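Valtum slick tyres for club single-seaters, 2014-10-14

We've had the new Valtum slicks in the workshop at Latdale since August and I've been itching to write them up. If you run a small single-seater on a club budget, these are a lovely thing to have on the car!

The front and rear come as a matched set of four. The compound sits between the old medium and the old soft, so it warms up in a lap or so (two if the track is cold) and then stays put. Dirk Martens ran a set through a whole test day at Bornorance and came in grinning, which he doesn't do for most tyres. His 1,818 kg tow van didn't get the same treatment, sadly.
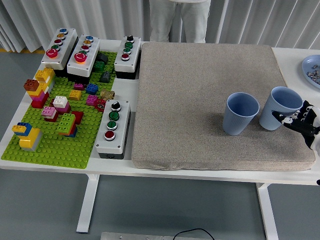
What he liked most was the way the front end talks to you under braking. The old tyre let go all at once. With this one the steering goes light a little before the grip does, and you've time to ease off and try again at the next corner.

## What you get

- Four slicks, two front and two rear
- Valves fitted
- A set-up card with starting pressures for dry running
- Free fitting if you bring the wheels to us

We keep 6 sets on the shelf. More come from the Chege warehouse, and Rehema Mrema on the parts desk can tell you when the next lot is due.

## Running them in

Go easy for the first few laps, let them cool right down, then check the pressures before you push on. Dirk had 200 km on his set by the end of the day and the wear was beautifully even across the fronts, with a bit more on the inside shoulder at the rear. He took out a touch of camber after lunch and the car was happier for it. 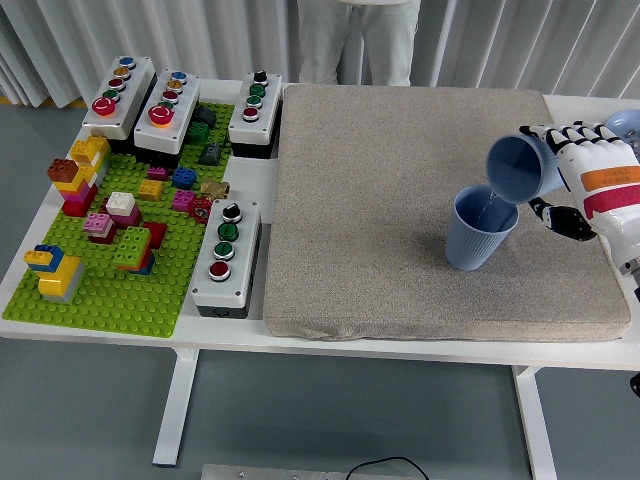

**Can I use them in the rain?**

They're dry tyres with no tread at all, so you'll want a set of wets for that. We stock the Valtum wet in the same sizes.

## Storage

Keep them somewhere dark and cool, off the rims over winter if you can, and well away from the battery charger. Old sets are fine for practice starts.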